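Materials and Everyday Products
Handout 5: Silicone rubber and its relatives
Instructor: Benedek Orbán
Aug 26, 2025

Read this before the lab. The reading in Skoryk, chapter on elastomers, covers the same ground in more depth, but the section on curing in this handout replaces the one in the book.

1. Names

Silicon is an element. Silica is silicon dioxide, the main part of most sand. Silicone is a family of man-made polymers with a backbone of alternating silicon and oxygen atoms. Students mix these up on every exam, so check your spelling. A "silicon spatula" would be a hard gray thing that snaps.

Most plastics and natural rubber have a backbone of carbon atoms. The silicon-oxygen bond is stronger than the carbon-carbon bond and the chain turns easily around it. Two results follow. Silicone stands up to heat better than most rubbers, and it stays flexible at temperatures where natural rubber goes stiff.

2. From fluid to rubber

Short chains give you an oil. Longer chains give you a thick gum. Neither will hold a shape until the chains are tied together at points along their length, and that step is called curing or crosslinking. Once it is done the material can't be melted and poured again. This makes silicone rubber a thermoset, and it is the main reason it is hard to recycle.

Two curing systems you should know:

Addition cure uses a platinum catalyst. It gives off no by-product and shrinks very little. Sulfur, tin compounds and some amines will stop it, so don't wear latex gloves in the lab. We had a whole batch stay sticky last December from exactly this.

Condensation cure uses a tin catalyst in most two-part kits. It gives off a small molecule, often an alcohol, and the part shrinks a little as that leaves. Bathtub sealant is a one-part version that cures with moisture from the air. The vinegar smell of the common kind is acetic acid coming off.

3. Hardness

Soft rubbers are measured on the Shore A scale, which runs from 0 to 100. A blunt needle on a spring is pressed into the surface and the depth is read off a dial. A rubber band is low on the scale and a shoe heel is well up it. The hardest sample in our kit is 80 and you will need to press firmly to feel any give.

Hardness is not the same as strength. A hard silicone can still tear easily once it has a nick in it. Tear strength is in fact the weak point of the whole family – fillers such as fumed silica are added to improve it.

4. Molding

In compression molding a weighed piece of gum is put in a hot mold and squeezed. In liquid injection molding two liquid parts are mixed and pumped into a heated mold, where they cure quickly. The second method suits thin walls and long runs.

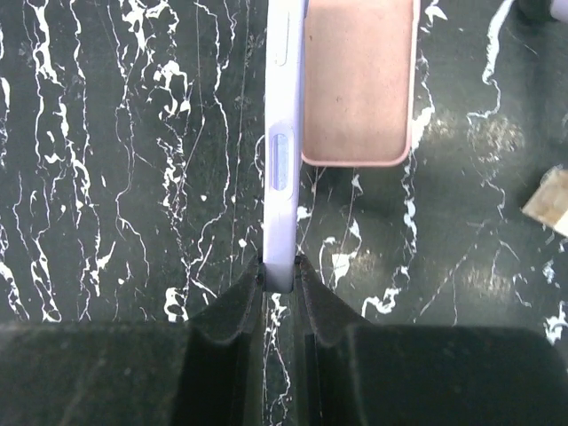 Because cured silicone stretches, it can be pulled off a mold shape that would trap a rigid plastic. Undercuts that would call for a sliding core in polypropylene can often be left alone. The price is flash, the thin skin of rubber that creeps into the parting line. It has to be trimmed, and you should look for traces of it on the samples.

Silicone also picks up lint and dust. Makers sometimes add a coating to give a drier feel, and the coating can wear off at corners first.

5. Telling it apart from TPU

Thermoplastic polyurethane is used for many of the same soft goods. It can be melted and reshaped, and it resists tearing better. Clear grades may yellow with age. By touch, TPU tends to feel slicker and springs back with more of a snap.

6. For the lab

Meet in room 252. Bring the Wustodel data sheets and a ruler marked in millimeters. Each pair mixes one cup of the Brilanmont two-part compound, 400 grams in total, and pours the Starow test mold. Weigh both parts before you combine them. Stir slowly and scrape the sides of the cup.

Write up the following for next week: your measured hardness at three points on the slab, a sketch of the parting line, and a short paragraph on which curing system you used and how you could tell. Late write-ups go in the box outside my office.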